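Leaving Koladville for Berkelville, worth it?

mossyporch
Joined in May

So my landlord wants another 50 a month and I'm this close to packing it in and moving over to Berkelville. My sister says I'm nuts. Anybody here made the jump? How's the bus? I don't drive and I need to be at work by 7 am.

kmalhotra

Moved two years ago, no regrets! I paid 600 for the truck, which hurt, but the apartment is bigger and I finally have a kitchen with a window (over the sink, even). 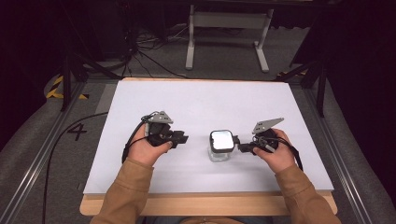

The bus is fine if you live near Solanki Street. Past that you're walking 25 minutes uphill, and in winter I wouldn't.

Kiran

dotty_b

Gonna disagree with Kiran on the bus. The early one skips Solanki Street half the time and the driver just shrugs. I was late so often my boss bought me an alarm clock, like that was the problem.

mossyporch

Ugh, that's what I was scared of. Is there a later one that still gets in by 7?

kmalhotra

It's never skipped me, but I catch the one after. Gets in at 6:50.

dotty_b

Sure, on paper. Also ask about the deposit, mine was 2000 and I'm still fighting to get it back.

mossyporch

2000?? Okay, I'm calling my landlord back before I do anything.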